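Taking part: people wanted for a study of household and shop-floor chores

Prenden is looking for people to take part in a study of ordinary handling work: packing, unpacking, sorting, folding and putting away. We are asking what machines can and cannot yet do with jobs like these, and we need people who do them every day to help us find out. You do not need any technical background. If you have stacked shelves, run a stockroom, looked after children or kept a kitchen in order, you already know more about the subject than most of the people who write software for it.

The study is run from our two sites, Olletti and Gatchalian. Olletti is set up like a flat, with a kitchen, a table and a living area. Gatchalian is laid out as a small shop with a back room. Most people will be placed at one site for the whole of their time with us, though you can ask to swap.

What the study is about

There is a good deal of talk about machines that will soon do the housework. Some of it is well founded. Picking up a rigid box of known size from a clear surface is close to a solved problem, and has been for a while in warehouses. Most chores are less tidy than that. A bag changes shape when it is lifted. A clear tube is hard for a camera to make out. Two packets stick together, or a lid looks shut and is only resting there. A person deals with all of this without stopping to think, and we want a proper record of how.

We also want to know where the effort is wasted. There may be chores that a machine could do badly, slowly and at great cost, and that people do not much mind doing. We would like to hear about those as well, and about the ones you would hand over tomorrow.

What you will do

You will work through a list of chores using a pair of hand-held grippers, one in each hand. Each gripper opens and closes when you squeeze it, and carries a camera that records what you do. You may only touch the objects with the grippers. This is awkward for the first hour and most people find it comes with practice.

A session lasts two hours, with a break. Typical chores are:

packing a mixed set of goods into an open box
emptying a shopping bag and sorting what was in it
folding tea towels and stacking them
clearing and laying a table
filling a shelf from a crate, labels facing forward
returning stray items to the right place

Some chores are repeated many times with small changes, such as a different bag or the box turned round. Please be aware of this before you apply. The work is light but it is repetitive, and some people find it dull. After each block you will fill in a short form saying which items gave you trouble and how you got round it.

We need 18 people in all, and 12 of those places are at Olletti. Between us we hope to record 2,000 completed chores at each site.

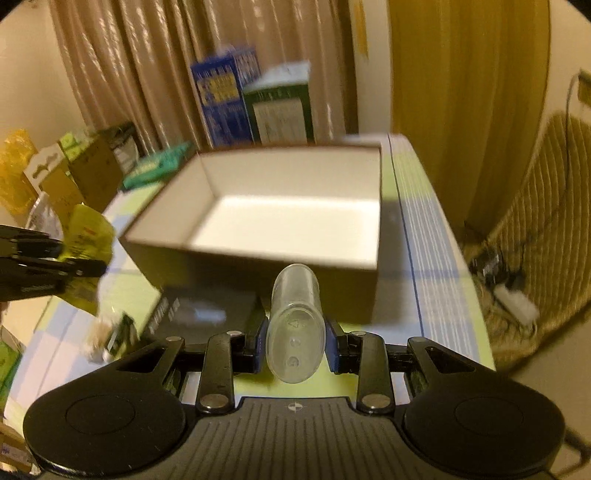 Prenden study team, Olletti and Gatchalian

A fair part of the packing work looks like this: both grippers in use, a clear plastic tube held in one and a yellow-green bag in the other, with an open box waiting on the table. Boxes and packages of other sizes are spread about the cloth. Bags and tubes are among the items we most want people to handle, as they are where our own machine, Kananeo, makes the most mistakes. It will often close its fingers slightly to one side of a clear object, and it lets go of thin plastic too early.

You will not be working next to Kananeo. It is kept in a separate room and is tested on the same chores after the recordings have been studied. Anyone who wants to see it try is welcome to stay on after their last session.

Who can apply

You must be 18 or over, and able to stand for up to an hour at a time or to tell us what seating you need. You should be able to grip and squeeze with both hands without pain. Left-handed people are very welcome, as we have had too few of them so far. Glasses are fine. We ask you to take off rings and watches during sessions.

We cannot take anyone who is paid by a company making household robots.

Time and pay

Each person is asked for six sessions, spread over three weeks or more. Morning sessions start at 9.30 and afternoon ones at 1.30. You will be paid by the session, including any session we have to cancel on the day, and local travel is paid back on receipt. Tea and coffee are provided – lunch is not.

Recordings

The cameras point at your work and do not usually catch your face. Sound is not recorded. If your face is recorded by accident, in a mirror for instance, that part is deleted. You can withdraw at any time and ask for your recordings to be removed, and you will still be paid for the sessions you have done.

How to apply

Fill in the short form at the reception desk of either site, or ask for one to be posted to you. Tell us what kind of chores you do at home or at work, which site you would prefer and which times suit you. Sessions run until December and places are filled as forms come in. We reply to everyone, usually within a fortnight. If you are offered a place, your first visit will be a half-hour practice with the grippers, also paid, after which you can decide whether to carry on.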